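The two-armed cell at Wallin's Fumunbridge workshop has a service manual of 500 pages, and Nelly Ñahui keeps it under the kettle. What she uses is a biro and a single card with 23 lines on it, most of them crossed out and written in again.

"Line one is fingers," she says. "It was line nine until February."

A finger that sits 2 millimetres off will still pick up nearly anything, which is how the fault gets to live so long. So she checks the grip on small things first, then works back along each arm, joint by joint, feeling for play and tugging at the cables. Ottar Bakke, who wrote the software, prefers to begin with the software.

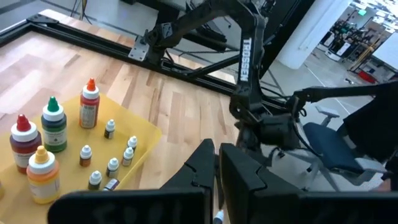
They have settled on 20 minutes each - hers come first. Bakke says the arrangement is temporary. He has said so since the cell was called Pedora, and it has been Drulora for two winters now. The card still says Pedora at the top, and she has no plans to cross that out.

Shares: 23
Comments (2)

Related
The glovebox that ate a spanner
Who oils the oiler?
Fumunbridge's last lathe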